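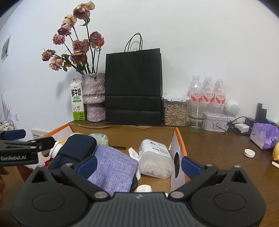 Sorting for a move goes faster if you fix the categories before you touch anything. I use 4: keep, donate, sell and rubbish. Open cartons on a table save your back, and you can see what has ended up together. A small bottle sitting in with a zippered pouch and a folded purple knit is a common enough mix, and one worth splitting up, as bottles should travel upright in their own carton.

## Steps

1. Do one cupboard at a time. Set a timer for 15 minutes and stop when it goes off.
2. Check the lid on every bottle. Tape it, then bag it.
3. Fold knits flat and use them to fill gaps around hard items.
4. Write the room on two sides of the carton in marker, never on the top flaps.
5. Weigh anything with books in it. Keep it light enough to carry up a flight of stairs.

## Selling

Our council collects hard rubbish in August, so list bigger things before then. I put ours on Listus and cleared just over $400, mostly from a Brornby bookcase. Measure furniture first and put the sizes in the ad.

Leave the kettle, mugs and phone chargers until last.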